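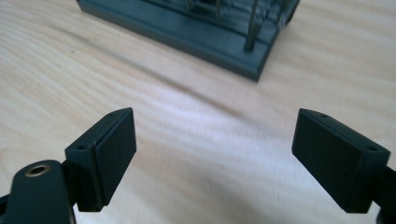
The Hivberg Relic Legends Corpus is a collection of transcribed and annotated texts concerning objects to which sacred or protective power was attributed in Western Europe. It brings together sermons, inventories, travel accounts, and later popular retellings in which such objects are named. Entries are organized by object type, and the type list is deliberately plain: cup, cloth, bone, nail, ring, staff. 

Contents

The corpus contains 2234 passages drawn from 11 source collections. Each passage is supplied as a plain text file with a matching record in the master table. Passages range from a single line in a church inventory to complete chapters. Texts in Latin, French, and German are accompanied by an English translation prepared for this project.

Record fields

passage_id: a unique identifier that does not change between releases
source: short title of the collection
object_type: one of 6 values, as listed in the first paragraph
claim: the power or event attributed to the object, in the words of the passage where possible
stance: whether the writer accepts, reports, or disputes the claim
date_range: the earliest and latest likely dates of composition
notes: free text, often blank

Preparation

Transcription was carried out at the Thevar Library under the direction of Chantal Gauthier. Translations from Latin were made by Thomas Marras and reviewed by Nandini Kurup. Spelling in the original texts has been kept. Abbreviations are expanded without marking, except in the inventories, where square brackets are used.

Each passage was read by two annotators working separately. Disagreements on the stance field were referred to Ajith Murthy, whose decision is the one recorded. The original pair of readings is preserved in a separate table for users who wish to study them.

Known limitations

Printed sources are much better represented than manuscripts. The staff category is small and comes largely from three collections, so comparisons involving it should be made with care. Date ranges for the popular retellings are often wide. The corpus records what writers claimed and takes no position on the authenticity of any object.

Terms of use

The transcriptions and translations may be used for teaching and research with acknowledgment. Commercial reprinting requires written permission from the library.

Changes in this release, 8/27/23

Duplicate passages in the Dravis sermons removed.
Object type corrected for several nails previously entered as bone.
Corrections to the inventories should be addressed to Muthu Warrier, with the passage_id given in the subject line.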